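Workshop tips: looking after the tray-and-bottle cell
Posted 26/08/2020 in Bench and Workshop

These notes cover the routine care of a small bench cell that places a water bottle on a tray. They assume the Beditz mounting plate and the Skondon cable kit, though most of it applies to any arm fixed at the back of a table.

Cloth
Cover the table with a plain white cotton cloth, large enough to hang over the front edge. It softens drops and cuts glare. Pull it flat under the tray and let the slack gather at the back, clear of the fingers. Stains at the front can wait for wash day. A ridge under the tray cannot, as it tips the rim and spoils the placing height.

Tray
A red canteen tray is easy to find against white. Wipe it with a damp cloth and dry it fully. Set the release height so that the base of the bottle clears the back rim with a little to spare, and check it with the bottle tilted in the grip as well as upright.

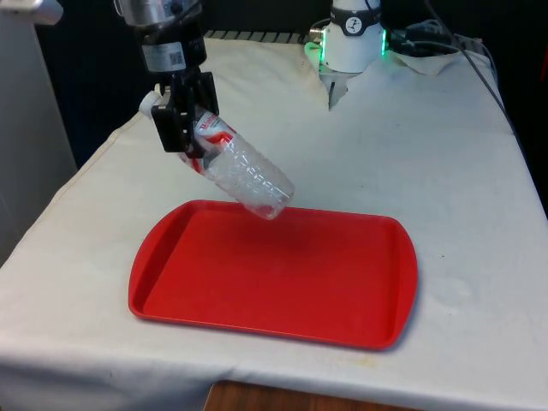

A reader in the Yordanov workshop writes that full bottles should be kept out of set-up altogether, and that a cap done up by hand is never tight enough. Use a spare, and tighten the cap before each run.

Finger pads
Clean the pads with a lint-free cloth and a little isopropyl alcohol. Do not use washing-up liquid — it leaves a film, and smooth plastic then slides. Replace the pads as a pair after 3000 grips, or sooner if one face has gone shiny. Start with a low closing force and raise it one step at a time until the bottle stops turning. If the walls buckle, go back one step.

Start position
Lay the bottle on its side behind the tray, with space at both ends for the fingers to come down. Stop the arm before reaching in to move anything, whatever colour the status ring is showing. Run the first pick at reduced speed. 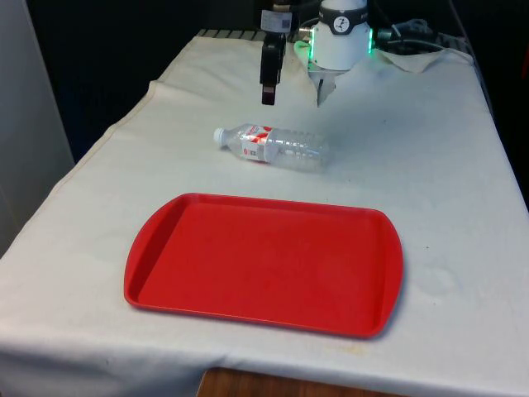

Elenine replied to the last set of notes: ours missed every third pick until we redid the hand-eye calibration. Do that before you touch the grip force.

Agreed. Calibrate again whenever the table or a camera bracket has been knocked, and in any case every 1000 cycles. Our last log was closed at 991, near enough.

Cables
Leave a loose loop at the wrist, long enough for a full turn both ways. Move the arm slowly through its whole range by hand control and watch the loop, not the fingers. Cables that pass in front of the table need a clip at the top and 2 more lower down. Look for flattened spots in the jacket.

Open travel
With nothing in the grip, open and close the fingers fully and listen for scraping. Both should reach their stops together. A late finger usually means dirt in the linkage. Brush it out dry, then add one drop of light oil to each pivot and wipe off the excess.

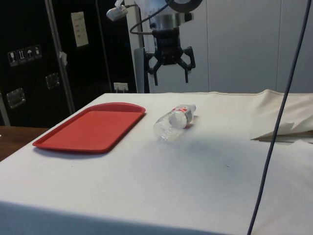

One comment asked whether grease would last longer than oil on the pivots. It does, but it holds lint from the cloth, and the linkage then needs cleaning twice as often. Stay with oil.

Write the date and cycle count on a card after each service and keep it with the spare pads.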